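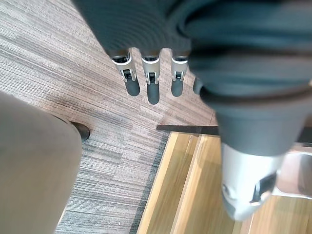 Photo: Kristóf Hajdu

Re: Slippers, and the August rota

On the subject of the August rota, Kristóf Hajdu wrote:

> For those who weren't at the meeting: Plinudcombe is going ahead with the
> tidying trial in the guest lounge through August. The robot will deal with the
> slide slippers on the rack, which means putting them back in pairs, toes in,
> between check-outs. Kramer's estimate is that it frees up 14 hours a week
> across the housekeeping team.
> Nobody's hours are being cut. The time goes back into rooms.
> I've put up a couple of photos so people can see what it involves. Please
> send questions to the list and not to me one by one, I can't keep up.
> Kristóf

Thanks for the photos, Kristóf, and for putting this in writing. I do have questions and I'm going to be a nuisance with them, because I sat through the Andiveck business at Lerton and a good deal of this sounds familiar.

First, the 14 hours. Where does that come from? I have done the lounge on earlies for six years and I have never in my life spent two hours a day on slippers. You do them on the way past. You come in with the hoover, you see a pair kicked under the armchair, you pick them up, you put them on the rack and you carry on. If Kramer have timed somebody walking to the lounge, doing the slippers and walking back again, then yes, I'm sure it adds up to something. But that isn't how any of us work, and taking the slippers away doesn't take the walk away. We will still be in there for the cups and the bins.

Second, "the time goes back into rooms". At Lerton it went back into rooms as well. What that meant in practice was that the room target went up by one per shift the week the machine arrived, and it stayed up through the three weeks when the machine was off being mended. Can we have it agreed before the trial starts that targets are left alone until there are real figures to look at? I don't think that's a lot to ask.
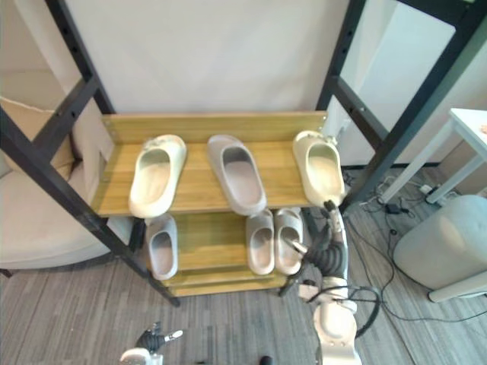 Third, who minds it? Your message doesn't say. At Lerton it was supposed to need no minding at all, and by the second week one of us was down as "floor support", which meant standing near the thing with a radio in case a guest's child took an interest. It was not in anyone's job description and it was not on the cleaning sheet, so according to the paperwork the person doing it was doing nothing. I would like it written on the rota with a name against it and minutes next to it. If it comes to 20 minutes a day, fine, put down 20 minutes. Then take it off the 14 hours and see what is left.

Fourth, the slippers themselves. Part of the job is looking at them. You turn them over, you check the sole, you notice that one has split or that a guest has spilt something down it, and that one goes in the bag and doesn't go back out. Will anybody be doing that, or do we get a beautifully straight row of mucky slippers? If the answer is that housekeeping checks them afterwards, then we are handling every one of them anyway and I'd love to know what has been saved.

I'm not against it on principle. I know some of you think I am. My knees are not what they were and that bottom shelf is very low – if something else wants to reach down there 100 times a week it is welcome to. What I would really like a machine for is mattresses, or getting the linen cages up the ramp at the back, which has put two people off sick since I started. I asked at the meeting whether anyone had looked at that and was told it was "a different kind of problem". It is a different kind of problem, it's the one that hurts people.

So could we please have, before August:

- how the 14 hours was worked out, and who was watched to get it
- a line saying room targets stay as they are for the length of the trial
- minding time on the rota
- who checks the slippers for damage
- a date when the trial ends, and what would count as it not having been worth it

The last one matters most to me. Lerton's trial never had an end date. It just became the way things were done, and by the time we asked for the results the manager who'd set it up had moved on.

If it does save us something I'll say so on this list. I would want to see it on a bad morning though, with a coach party leaving at half past six and slippers all over the place, before I believed it.

Also, whoever has the key to the lounge store cupboard, can it please go back on the hook. I've been borrowing the one from reception.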